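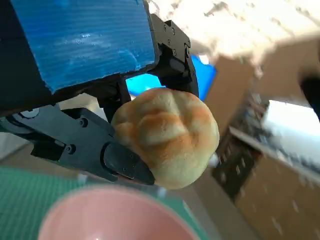
Unit 5: Grip Loss and Unreported Drops
Course notes, Trermont Robotics Laboratory
Instructor: Wing-yan Man

Reading before the session: the Lellard fault report, prepared by Ekene Onyeka.

The report concerns a pick-and-place trial with bread rolls. The trial comprised 81 attempts. In 70 of them the roll was placed in the bowl. In three of the remaining attempts the roll fell during transfer, and the controller recorded a successful placement each time.

Cause. The grasp check ran once, when the fingers closed. A soft crust continues to yield under the fingertips after that moment, and the holding force falls. The controller did not read finger position again until release - by then the roll was gone.

Corrective action. Finger position is now sampled throughout the transfer. If the fingers close past the set limit, the arm stops and the attempt is logged as a fault.

Safety. Students must not reach under a stopped arm to retrieve a dropped item. Press the emergency stop first, then inform the instructor.

For discussion: should the arm resume by itself after a grip fault? Bring a written answer of one paragraph.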